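**FOR IMMEDIATE RELEASE**

# Motik announce second album "Meng", first single out now

March 29, 2019

Multhorpe duo Motik are back. New record is called *Meng*, nine songs, out in April on Bumik Records. First single "Porch Light, Wrong House" is up today everywhere you stream. 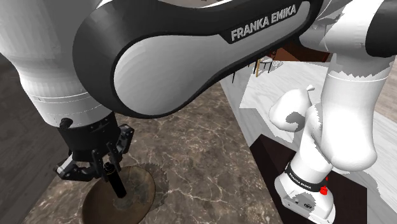
It's the follow-up to their 2017 debut, which the band pressed themselves in a run of 800 and sold mostly off a folding table after shows. Those are gone. Please stop emailing the label about them, there's no repress planned right now.

Motik is Harriet Obi (vocals, keys, most of the words) and Trinity Esposito (guitar, drum machine, the rest of the words). They met playing in other people's bands. Slow, foggy synth pop with loud guitars in the wrong places. Fans of the first one will hear a difference straight away: less reverb, more bass, and Obi singing in her low register for nearly the whole of side A.

"We wrote the first record in two years and this one in five weeks," says Obi. "I was tired of polishing. If a take had a chair squeak on it we kept the chair squeak."

Recorded at home in Multhorpe and then at a rented room over a tire shop, where tracking had to stop whenever the air compressor kicked in. You can hear it once, at the end of "Tuning Down". Mixed by the band. Strings on 2 songs, "Meng" and "Ferry Weather", both arranged by Esposito, who hadn't written for strings before.

"I wrote the cello part too low and had to go home and redo it," says Esposito. "The second version is better so fine."

The single is the oldest song on the album and the only one they've played live so far. Started as a waltz. It's about going to a party at the wrong address and staying for an hour. B-side is a demo of the same song from before teh drums went in, on the digital release only.

**Track list**

1. Meng
2. Porch Light, Wrong House
3. Half a Key
4. Ferry Weather
5. Tuning Down
6. Somebody's Cousin
7. 259
8. Long Division
9. Leave the Coats

"259" is the number of the bus Obi took to her old job. It's an instrumental.

**Formats**

Digital, CD and black vinyl. There's also a clear vinyl version, label store only, with a fold-out lyric sheet. Preorders open today and everyone who preorders gets the single plus "Half a Key" right away. Vinyl may ship a little after the digital date, plant is backed up, we'll email buyers direct.

**Live**

Album release show in Multhorpe in April, full band with a live drummer and the string players for the two songs. Venue and tickets to follow next week on the mailing list first. The list is at 2,412 people and the room is a lot smaller then that, so sign up if you want a shot. All ages. More dates over the summer, not confirmed yet.

**Press**

Advance streams of the full album are ready now, ask and we'll send a link. Please don't post it. Harriet and Trinity are both free for interviews by phone or email, mornings are best. Lyrics and credits on request.

Contact: Bumik Records press desk, Multhorpe

\###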